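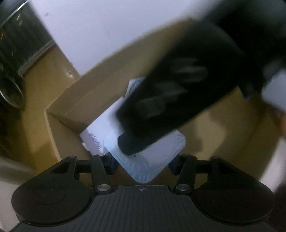

제품 개요

Fetport 시연 데이터 정렬·계획 소프트웨어

Fetport는 휴대형 그리퍼로 수집한 조작 시연을 학습용 궤적으로 변환하고, 변환된 궤적을 바탕으로 로봇 팔의 동작 계획을 생성하는 소프트웨어입니다. 주요 적용 대상은 골판지 상자 안에 우편물, 소형 포장품, 튜브, 캔 등이 섞여 있는 정리·분류 작업입니다. 본 제품은 Kellico가 개발 및 공급하며, 연구 기관과 물류 자동화 부서를 대상으로 연간 사용권 형태로 제공됩니다.

구성 모듈

1. 궤적 복원 모듈
손목 시점 영상과 관성 측정값을 결합하여 그리퍼의 6자유도 자세를 복원합니다. 상자 내부처럼 시야가 좁고 벽면의 무늬가 적은 환경에서는 상자 모서리와 바깥 배경의 특징점을 함께 추적합니다. 추적 신뢰도가 기준값에 미달하는 구간은 자동으로 표시되며, 운영자가 검토한 후 학습 데이터에서 제외할 수 있습니다.

2. 개폐 폭 추정 모듈
손가락 끝 패드의 위치를 영상에서 검출하여 개폐 폭을 산출합니다. 별도의 엔코더 배선은 필요하지 않습니다. 패드 색상과 링크 치수는 장비 프로파일에 등록하며, 좌우 손가락의 비대칭 마모에 대한 보정값도 같은 프로파일에 저장됩니다.

3. 가림 처리 모듈
작업자의 손이나 장갑이 대상물을 가리는 구간을 검출하고 마스크를 생성합니다. 움직임 흐림이 심한 프레임은 가중치를 낮추어 처리하므로, 봉투나 카드와 같이 얇은 대상물의 윤곽이 주변 물체와 병합되는 오류를 줄일 수 있습니다. 손글씨와 인쇄 문구는 개인정보 보호 설정에 따라 저장 전에 비식별 처리됩니다.

4. 동작 계획 모듈 Durán
복원된 궤적을 대상 로봇의 관절 한계와 작업 영역에 맞추어 재계획합니다. 상자 벽은 충돌 물체로 자동 등록되며, 찢어지거나 휘어진 가장자리에는 사용자가 지정한 여유 거리가 적용됩니다. 해를 찾지 못한 경우에는 해당 구간과 원인 코드가 작업 기록에 남습니다.

인식 대상과 작업 환경

하나의 상자에 강체와 변형 가능한 물체가 함께 있는 경우, Fetport는 물체별로 서로 다른 파지 후보 생성기를 호출합니다. 기울어진 캔과 각진 종이 상자에는 기하 기반 후보를, 구겨진 비닐 포장에는 학습 기반 후보를 적용합니다. 두 결과는 동일한 점수 체계로 정규화된 후 계획 모듈에 전달됩니다. 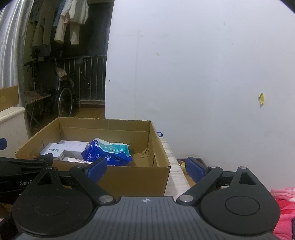
후보의 우선순위는 접근 방향의 여유, 인접 물체와의 간섭, 패드 접촉 면적을 기준으로 결정됩니다. 운영자는 설정 화면에서 각 항목의 비중을 조정할 수 있으며, 변경 이력은 프로젝트 단위로 보존됩니다. 상자 밖의 가구, 의류, 바닥의 물건은 배경 지도에 포함되지만 파지 대상에서는 제외됩니다. 작업 영역의 경계는 시연을 시작하기 전에 한 번 지정하며, 상자를 옮긴 경우에는 경계를 다시 설정하여야 합니다.

양손 시연의 경우 두 그리퍼의 기록을 공통 시간축에 맞추고, 한쪽의 시야에 들어온 다른 쪽 장치를 별도의 동적 물체로 처리합니다. 동기화 오차가 허용 범위를 벗어난 기록은 변환 대기열에 보류됩니다.

기본 사양

프로젝트당 시연 등록 한도: 1,000건
동시 변환 작업: 4건
등록 가능한 그리퍼 프로파일: 5종
입력: 영상, 관성 측정값, 장비 보정 파일
출력: 말단 자세, 개폐 폭, 물체 마스크, 관절 궤적
운영 방식: 사내 서버 설치 또는 독립형 워크스테이션

사내 검증 자료

Kellico 제어소프트웨어부는 상자 내 물품 정리 시연 1,068건을 대상으로 변환 시험을 실시하였습니다. 시험 절차와 제외 기준을 기술한 문서는 사용권 계약 기관에 제공됩니다. 검증 책임자 Piret Baranauskienė는 보고서에서 도입 기관이 자체 환경의 조명과 상자 규격으로 보정 절차를 다시 수행할 것을 권고하고 있습니다.

연동 및 지원

데이터 관리 도구 Kusell을 함께 사용하는 기관은 시연 기록의 주석, 검토 승인, 버전 비교를 하나의 화면에서 처리할 수 있습니다. Kusell은 별도 계약 품목이며, Fetport의 기본 기능은 Kusell 없이도 사용 가능합니다.

기술 지원에는 설치 점검, 초기 보정, 그리퍼 프로파일 작성이 포함됩니다. 로봇 제어기와의 통신 어댑터를 신규로 개발하는 경우에는 사전 협의가 필요합니다. 평가판을 신청하는 기관은 사용 예정 로봇의 기종, 그리퍼 치수, 서버 운영체제를 신청서에 기재하여 주시기 바랍니다.

최종 수정: 11월 28일(금)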